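Incident Report, Fourth Floor
A story

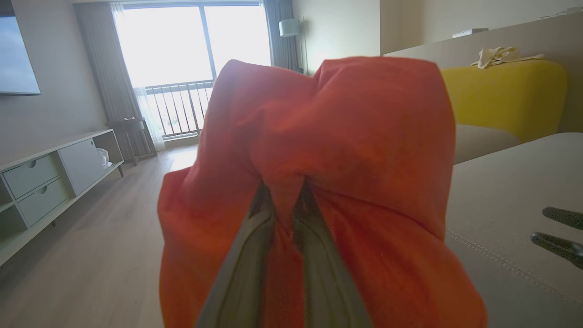 1. Purpose of this report

The following account is submitted in accordance with the operating agreement between the Pevudley Hotel and Prekska, supplier of the room service unit. It concerns the events of Friday, January 25, 2019, in a guest room on the fourth floor. The undersigned was the duty manager on that date and has been asked to confine the account to matters of fact.

2. Background

The unit entered service at the Pevudley after a trial of 40 days. Its duties were to pick up textiles left in vacated rooms, fold them, and place them in the collection bag outside the door. At the time of the incident it had completed 2,892 folds without a recorded fault. Staff had stopped checking its work. The weekly inspection required by the agreement had been signed for in advance through the end of February, and the signature is mine.

3. Sequence of events

The unit entered the room at noon. Its log shows that it took hold of an item of orange cloth and classified it as "textile, unknown." Under the Nuchit safety rules, a unit that cannot classify an item must set it down and call for a person. The unit did not set it down. It called for a person, received no reply, and called again.

It placed 75 calls in all. Each was delivered to a desk telephone that had been moved to the Anosow annex in the fall and was no longer connected to anything. The unit had been told that help would come, and its instructions contained no entry for the case in which help did not.

At the end of the afternoon a housekeeper reported that the unit had not come out. I went up myself. The unit was where the log had placed it, with the cloth still in its grip. The motors in the hand had passed their safe temperature by 12 degrees. There was a smell, though no smoke.

4. Actions taken

I spoke the stop command from the doorway, as the training card directs. The unit did not release. I spoke it a second time from closer in. I then did something the card does not direct, and I record it here at the request of the insurer. I put my hand under the cloth and said, "I have it."

The grip opened.

The Prekska engineer who examined the unit has stated that no such phrase exists in its command set. In the engineer's view, the hand released when it sensed that the weight of the cloth had been taken up from below -- a function intended for passing items to staff. I accept this finding. I have no training that would allow me to dispute it.

I received a minor burn to two fingers. It was treated on site.

5. Findings

The primary fault was the failure of the release routine after an unanswered call. The secondary fault was the telephone. The third was the inspection sheet, on which I have nothing to add to section 2.

6. Corrective measures

Prekska has supplied a revised routine under which the unit will set an item down after the third unanswered call. The telephone line has been restored. Inspections are now signed on the day they take place, by the person who carried them out.

The cloth was entered in the lost property register and has not been claimed. The unit returned to duty the following month and has been assigned to the second floor. Its log is sent to my desk each evening. On most evenings it contains a single call, placed at the end of the shift, with no fault attached. The engineer describes this as a line test.

I have asked that it be left in place, and I answer it.

Duty Manager, Pevudley Hotel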